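Home | Residents | Meetings | Minutes | Notices | Contact

Breven House Residents' Association
Minutes of the June meeting
Posted in June by the minutes secretary

The meeting opened at 7.10 pm in the shared room on the ground floor. Nine flats were represented. Ortner, the managing agents, sent a written report and no one to answer questions on it.

1. Minutes of the last meeting

Agreed, with one correction. The minutes said the meeting had "welcomed" the new furniture. Flat 4 asked for this to read "noted". Changed.

2. Accounts

The balance stands at £3,191. The furniture for the shared room came to £2,732 against an original estimate that several people remembered as lower. Flat 11 asked whether anyone had kept that estimate. The secretary will look through the old emails but made no promises.

A further £73 was spent on slippers, and this took up the next item.

3. Slippers and the shoe shelf

The rule that outdoor shoes come off at the door of the shared room has been in force since the floor was redone. The shelf and the slippers were bought so that people would keep to it. Flat 2, who proposed the purchase, reported that the shelf is now under the long table and is "working well". Asked what this meant, Flat 2 said that the slippers were generally on it.

Flat 6 doubted that this proved anything. Slippers stay tidy if they are never worn, and in Flat 6's view most people still come in wearing their shoes. Flat 9 said they had worn the grey ones twice and found them comfortable, if big.

There was a longer discussion of where the shelf should go. It is low enough to fit beneath the tabletop, which keeps the walkway clear, but getting at it means bending down between the black table legs. Flat 4 thought this was asking a lot of anyone with a bad back and predicted that slippers would be kicked off and left wherever they landed. Flat 2 replied that a shelf by the door would be tripped over within a week.
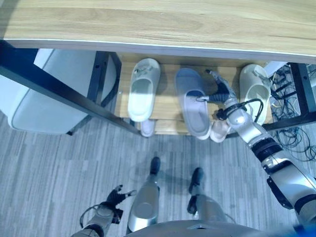 Item 3: the slipper shelf under the long table.

Flat 11 asked why the slippers were not all the same colour, given that they had been bought together. Flat 2 said the supplier, Prisico, had sent what it had in stock, and that different colours made it easier to find a pair. Flat 6 pointed out that this only helps if both halves of the pair are put back next to each other, and asked whether the lower level was meant for anything in particular. It is not. Flat 6 would like it left for children's sizes. Nobody objected, though the meeting has yet to buy any children's sizes.

On washing, Flat 9 offered to wipe the slippers down monthly. The offer was accepted. Flat 4 asked for it to be recorded that similar offers have been made about the kettle.

Agreed: the shelf stays where it is until the autumn and the question is then looked at again. Flat 6 voted against, on the grounds that "looked at again" has not so far led to anything being moved in this building.

4. The long table

Flat 3 said the table is a decent size and the oak colour suits the room, but that it rocks when anyone leans on the end nearest the window. Kastus, who delivered it, say the feet can be adjusted and that the floor is to blame. Flat 3 has adjusted the feet. Flat 11 has also adjusted the feet, possibly in the other direction.

Kastus have offered a second visit and would charge for it. The meeting did not see why it should pay and asked the secretary to write back saying so.

5. Quote for new shelving

Ortner's report includes a quote of £989 for fitted shelving along the back wall. No drawing was supplied and the quote does not say whether fitting is included. Flat 6 asked what would be kept on it. Suggestions were books, board games and the boxes now in the meter cupboard — Flat 4 remarked that most of the boxes could go to the tip for nothing.

Agreed: no decision until there is a drawing with measurements. Flats 3 and 9 will go through the boxes before then.

6. Any other business

The light by the bins is out again. Reported to Ortner, again.

Flat 2 asked that chairs be pushed in after use so the shelf can be reached.

The meeting closed at 8.35 pm. The next will be in September, in the same room, shoes off.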